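The Basket on Onenham Street

My aunt Araceli left me a basket. I should say she left my cousin Gonzalo the apartment and the car and about $2,000 in a coffee can, and she left me the basket, and he got the short end of it (he knows it, too, he brings it up every Thanksgiving).

I drove out to Eltley in January to pick it up. The apartment was on the second floor over a shoe repair place, and the radiators were knocking away like somebody wanted out. Gonzalo was already there with the windows open, wearing his good coat and throwing things into trash bags. Old phone books, bread ties, a drawer full of keys. He held up a Jamis cookie tin and asked me if I wanted it, and before I could answer he'd dropped it in with the rest. I fished it out again. It had buttons in it!

"The basket's in the kitchen," he said. "I didn't touch it. She wrote your name on a piece of tape."

She had, too. SEGURA, THE YOUNGER, in ballpoint, as if there were going to be a lineup of us.

Now you have to understand what that basket was when I was a kid. It went to the Villanueva bakery every morning and came home with rolls in it. It went to the laundromat with the clothespins and the quarters. For one entire summer it held a cat named Mister, who was supposed to be temporary. When my parents were splitting up and I stayed with her for 11 weeks, she put a note in it every night, and I'd come out in my socks in the morning and read it before she was awake. Mostly they said things like EGGS ARE FOR YOU or WEAR THE BLUE ONE, IT'S COLD. I kept every one of those notes until I moved to college and my mother cleaned out my closet, and I still haven't totally forgiven her for that.

So I took the basket home and I couldn't find a place for it. I tried the top of the fridge. I tried the hall, where I kicked it. I put onions in it, and that felt rude. In the end I cleared everything off the white table, the mail and the charger cords and the plant that was never going to make it, and I set the basket down there against the tile and went to bed. 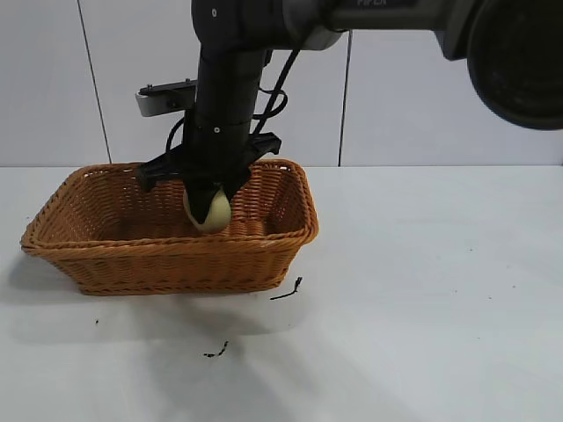
What the Tape Said

I peeled the tape off a few days later. I'd been meaning to save it, stick it inside a book or something, and it came up in one long curl and brought a bit of dust with it. On the sticky side, backwards and very faint, there was more of her handwriting. She must have written a note and then laid the tape right over it, and the ink had come away.

It took me most of an evening with the bathroom mirror. I called Gonzalo when I'd gotten as far as I could.

"It says look under the something," I told him. "Look under the lining? The living?"

"There's no lining," he said. "It's a basket."

"I know it's a basket."

He was quiet for a second, and I could hear his TV going. "There used to be a lining," he said. "Checkered. She sewed it in with that ugly green thread. Did you bring home that tin?"

I had it on the windowsill. I got the lid off with a butter knife and dumped the buttons out on a dish towel, and down at the bottom, folded up as small as a matchbook, was a square of checkered cloth with green thread still hanging off the corners. There was a piece of paper pinned inside it.

"Well?" said Gonzalo. "Is it money? Because if it's money we should talk."

I unpinned it and smoothed it flat with my thumb. EGGS ARE FOR YOU, it said.

I read it to him twice. He asked me what eggs, and I laughed so hard I had to put the phone down on the counter, and by the time I picked it up again he'd started telling me about the cat.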